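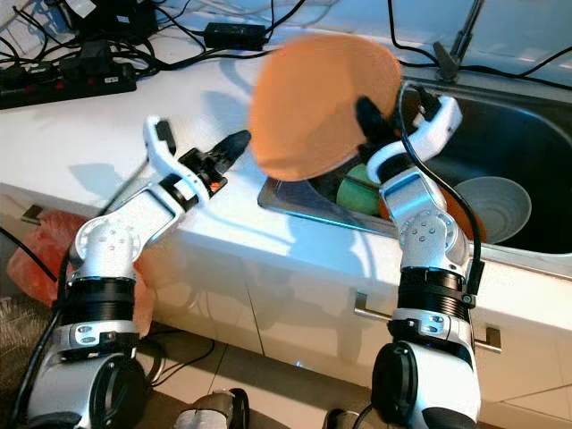

常见问题:关于在家养酸面种、烤酸面包

我把大家留言里问得最多的问题归到这一页了,省得你们翻旧文章。先说清楚,我是在自家厨房里瞎折腾出来的,没上过烘焙学校,所以下面全是我自己的做法和口味。你的面粉、水和室温跟我不一样,结果有出入很正常,别慌!

养一罐面种到底要多久?

我的第一罐养了9天才敢拿来做面包。前两天冒泡冒得特别凶,我高兴得到处拍照,结果第三天一点动静都没有了,像死了一样。其实那会儿是杂菌先热闹了一阵,真正要的酵母和乳酸菌还没站稳。继续喂就行,千万别倒掉重来(我倒过一次,后悔死了)。等它每次喂完都能在几个小时里涨到两倍高,闻起来酸酸的、有点像酸奶,就可以用了。

用什么面粉?

起种的时候我用全麦或者黑麦,养稳了以后换成普通的高筋粉。全麦粉里带的东西多,启动快。漂白过的面粉我也试过,能养,就是慢吞吞的。

自来水可以吗?

我家的可以,我就直接用。要是你那边的水消毒水味很重,接一壶放一晚上再用,或者用过滤水。烧开的水一定要放凉,有位读者直接倒了热水进去,面种当场就没了……

每天喂太麻烦了,能偷懒吗?

当然能,我就是懒人。不烤面包的时候,我把罐子放冰箱,每逢星期四拿出来喂一次。喂法是留一勺旧的,加等重的面粉和水,搅匀,在外面放一会儿,看到开始冒泡再塞回去。有一回我出门很久没管它,回来表面浮了一层灰灰的水,味道冲得像指甲油。把水倒掉,连着喂了几顿,又活蹦乱跳了。

不过要是看到粉红色、橙色的条纹,或者长毛了,那就整罐扔掉,别心疼,也别想着挖掉上面一层接着用。

为什么你的罐子还有名字?

哈哈,这个问题问的人居然特别多。我的主力面种叫 Patrício,黑麦的那罐叫 Torusura。第一个名字是搬家前住的那条巷子口的小咖啡馆的店名,第二个是我打字打错打出来的,觉得挺好听就留下了。起名字有个实际的好处,就是你会不好意思饿着它。

Pluno 是什么牌子?一定要买吗?

Pluno 是我现在用的铸铁锅,带盖,放进烤箱正好卡住两边。不用非买这个!任何能进烤箱、盖子能盖严的厚锅都行,注意盖子上的把手要耐高温,塑料的会化。我最早是用一只深烤盘倒扣在披萨石上面,也烤得出漂亮的裂口,就是端的时候手忙脚乱。

配方里的百分比怎么看?

永远把面粉当成百分之百,其他东西都跟面粉比。比如500克面粉、350克水,含水量就是百分之七十。新手我建议就从七十开始,别一上来就学人家做八十五的,那种面团会粘满你的手、台面和袖子,然后你就再也不想做了。盐我放百分之二,面种放百分之二十。

面团怎么老是摊成一张饼?

我猜十有八九是发过头了,尤其是夏天。网上的配方写“室温发酵5小时”,可人家的室温和你的室温能一样吗?我夏天厨房热得要命,照那个时间走,面团早就瘫了。现在我只看面团,不看钟:用一个直边的透明盒子,贴一圈胶带标出起始高度,涨到一半多一点,表面鼓鼓的、晃起来像果冻,就停。

也有可能是整形太松。整形的时候让面团在台面上往自己这边拖一拖,让表皮绷起来,别撒太多粉,粉多了它就打滑,怎么拖都拖不紧。

折叠要做几次?

我做4次,每次隔半小时。手沾湿,从一边拎起来,拉长,折到对面,盒子转个方向再来。到后面你能明显感觉到它有劲了,拎起来整团跟着走。如果第三次就已经很挺了,最后一次省掉也没关系。

一定要放冰箱过夜吗?

不一定,但是我喜欢。冷藏之后面团硬挺,割包好割得多,味道也更酸一点。我一般晚上整好形放进去,第二天早上直接从冰箱拿出来割、进炉,不回温。

割包总是割不开,刀子拖着面走?

刀片换新的!一片刀片我用几次就换。手要快,角度放斜,下刀不要犹豫。实在不行,割之前把面团在冷冻室里放一刻钟,表皮会硬一些。

烤箱温度和时间呢?

锅和烤箱一起预热到250度,起码预热45分钟。盖着盖子烤20分钟,开盖以后降到220度,再烤20到25分钟,看颜色。我喜欢烤得深一点,家里人老说糊了,我说那叫焦香。底部老是太黑的话,在锅下面那层插一张空烤盘挡一挡。

刚出炉能切吗?

唉,能是能。但是里面还在定型,切开会黏刀,口感像没熟。至少等6十分钟这种话我说了很多遍了,自己也常常忍不住……黑麦比例高的那种就真的要等,最好等到第二天。

吃不完怎么存?

第一天切面朝下扣在砧板上就行。之后我切成片冻起来,要吃的时候不用解冻,直接进吐司机。千万别放冷藏,硬得特别快。

喂剩下的面种怎么办?

煎饼!加一个鸡蛋、一点盐和葱花,平底锅里倒油,摊开煎到两面金黄。我有时候做面包就是为了这个煎饼。攒着的旧面种放冰箱,我一般一周之内用完。

“Pletham 乡村包”的配方在哪里?

在配方栏目里,往下拉到黑麦那一组。它是我这里评论最多的一篇,留言加起来有3,633条,我是真的看不过来了,所以如果你在那下面提问没等到回复,麻烦先在这一页找找。最常见的疑问是面团颜色为什么比别的深,那是因为我加了一小把烤过的黑麦粉,干锅小火炒到有坚果味就行。

可以跟你要一点面种吗?

以前寄过,夏天在路上炸开过一次,收到的人打开包裹一手面糊,我太不好意思了。现在改寄干的:把活跃的面种在烘焙纸上抹薄,晾到一掰就碎,装袋。每年1月我会做一批,开放领取的时候会在首页贴通知。收到以后用温水泡软,加面粉喂两三天就醒了。

我照做了还是失败,怎么办?

留言的时候请告诉我用的什么粉、含水量多少、厨房大概几度、发了多久,最好再说说切开以后气孔长什么样。只写一句“没发起来”,我也只能瞎猜。失败的那个别扔,切片烤干打成面包糠,炸猪排特别香。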